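A turmalina da Flostov

A pedra chegou numa sexta-feira, dentro de um envelope acolchoado, com um certificado da Herkosska mais grosso do que ela.
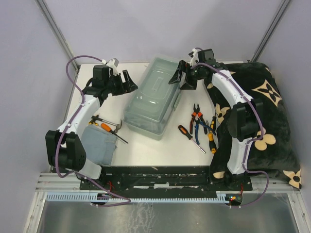 Três mil euros por uma turmalina era conversa de quem nunca tinha vendido uma, avisou logo a minha irmã, e ainda por cima verde, que em dezembro só se vende vermelho.

Expliquei-lhe que não era verde. Era, segundo o certificado, «verde-lagoa com intenção azul». Ela perguntou quanto custava a intenção. Fiz as contas por alto – 2 quilates, 6 facetas lascadas, uma inclusão em forma de vírgula – e preferi mudar de assunto.

A loja Flostov vivia disto há onze anos: eu comprava adjetivos e ela vendia pedras. Pus a turmalina na montra, ao lado da ametista que ninguém queria, e escrevi no cartão «peça de caráter».

À tarde entrou um homem de sobretudo, avaliador na Flarnomgate, disse ele. Olhou-a à lupa durante tanto tempo que a minha irmã lhe ofereceu uma cadeira.

– Tem uma vírgula cá dentro – disse por fim.

– Tem – respondi. – É natural.

– E depois da vírgula?

Não vinha no certificado. Ele pousou a lupa, suspirou e comprou a ametista.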